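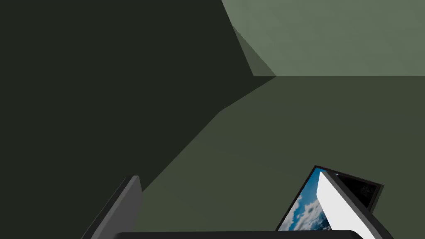

Search the manual Go Clear

Urnier Trip Planner – User Guide
Section 4: Building an overland itinerary

This section covers creating a route with stops, adding rail and ferry legs, and saving the result for use without a data connection. Complete Section 3 (Account and home station) before starting.

4.1 Creating the route

1. Open Trips and select New overland trip.
2. Enter the starting point. The planner accepts a town, a station name or a station code.
3. Enter the final stop. Do not enter stops along the way at this stage.
4. Set the longest travel time you will accept in one day. The default is 822 minutes and includes waiting time at changes.
5. Select Build. The planner returns a list of legs, grouped by day.

Note: A day runs from 03:00 to 02:59 local time at the place of departure. A night train leaving at 01:15 is listed under the previous day.

4.2 Adding stops

1. Open the day you want to change.
2. Select Add stop between two legs.
3. Enter the place and the number of nights.
4. Select Rebuild from here. Legs before the stop are kept. Legs after it are searched again.

A trip can hold up to 132 stops. Stops with zero nights count toward this limit.

Caution: Rebuild from here removes any seat notes and booking references typed into later legs. Copy them to the trip notes first.

4.3 Ferry legs

Ferry times are stored separately from rail times and are updated less often. In the February 2020 release the Kelcombe crossings were moved to the summer and winter tables, and trips saved under the January release must be rebuilt to pick them up.

1. Select the ferry leg.
2. Check the table name shown under the departure time (Summer, Winter or Unconfirmed).
3. If the table is Unconfirmed, open Operator details and check the sailing with the operator before booking onward travel.
4. Set the check-in allowance. Foot passengers and bicycles use separate values.

Note: The planner does not add walking time between a rail station and a ferry terminal unless both are marked as linked. For unlinked pairs, enter the time by hand under Transfer.

4.4 Saving for offline use

1. Open the finished trip and select Save offline.
2. Choose Text only or Text and maps. A trip with maps needs 700 MB of free storage.
3. Keep the screen open until the status reads Stored.
4. Turn on airplane mode and open the trip once to check it.

Caution: Offline trips do not show delays or cancellations. The time of the last update appears at the top of each day.

4.5 Error 3313

Error 3313 means that two legs overlap. The usual cause is a time zone change at a border – the arrival is in one zone and the next departure in another. Open both legs, set Time zone to Local, and rebuild from the earlier leg. If the error remains, delete the later leg and add it again.

Section text: Natsumi Okabe. Timetable checks: Tiina Vuorinen.

Next: Section 5, Sharing a trip

This site uses cookies to remember your language and the last section you read. Accept Settings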